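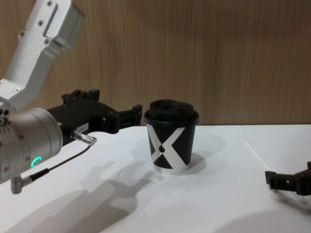 Issue 19

Print this page | E-mail this page

Zuredby opens its test hall to visitors

2025-02-28

Zuredby will hold an open day at its Lakano test hall next Friday, with demonstrations of two-arm handling running through the morning and afternoon. Entry is free, but places must be booked.

The main demonstration uses a pair of robot arms on either side of a white table, each fitted with a black gripper. The object to be handled is a paper coffee cup with a plastic lid. Visitors will be able to watch the arms at work and then put questions to the engineers.

"People ask us why we use a coffee cup," said Nneka Lawal, who runs the hall. "It is light, it gives when you squeeze it and the lid can come off. If the grip is wrong you find out straight away."

The handling software, called Ladance, has been developed at Lakano since last August. Zuredby plans to offer it first to catering suppliers and small packing firms. Manurung, which fits out production lines for both trades, will have staff in the hall to discuss installation.

Demonstrations last 20 minutes and are limited to 8 visitors each. Children under 12 must be with an adult. There is step-free access from the car park, and bags can be left at reception.

To book, contact the Zuredby visits desk.

This site uses cookies. By continuing to browse you accept our use of cookies. Accept | Settings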